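Stock Control and Storage: Handout 4
Module leader: Firouzeh Zamani

Shelving and where things go

Last week dealt with counting stock. This week is about where stock is kept between counts, and how its place affects the time spent fetching it.

There are three common ways of giving items a place.

Fixed location. Each item has one shelf and stays there. Staff learn the layout quickly, but a shelf stands empty when its item runs out.

Random location. Items go wherever there is space and the place is written down. This uses space well. It depends entirely on the record being right.

Zoned location. Items are kept within an area by type, and placed freely inside it. Most small stores end up with some form of this.

Height matters as well as position. Items picked daily should sit between knee and shoulder. Heavy items go low. Light, slow-moving items can go on the top shelves, provided there is a proper step nearby.
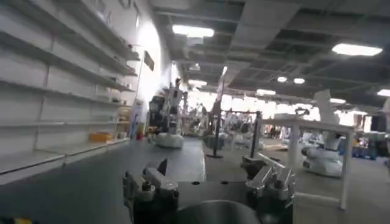 The Mokside case, which you should have read, concerns a parts store holding 1065 separate lines. When the picking records were sorted by frequency, 58 of those lines made up more than half of all picks. They were spread over every aisle. The store moved them to the bays nearest the issue desk and left everything else alone.

Note that the move was made in February, the quietest month. Ní Bhriain argues in the second reading that the timing mattered as much as the layout, as staff had a few weeks to get used to it before orders rose. Keep this in mind for question 2 of the coursework.

Labels

A location code should read from large to small: aisle, bay, shelf, position. Leave out the letters I and O, which are mistaken for numbers. Fix the label to the shelf edge and leave the box plain, so that a box put back in the wrong place shows up at the next check.

For the seminar

Read the Katinwood case, pages 3 to 9. The store has room for 3000 cartons and uses random location. Come ready to say which lines you would move to fixed places, and what records you would ask for first.

Coursework is handed in at the office by 4 pm.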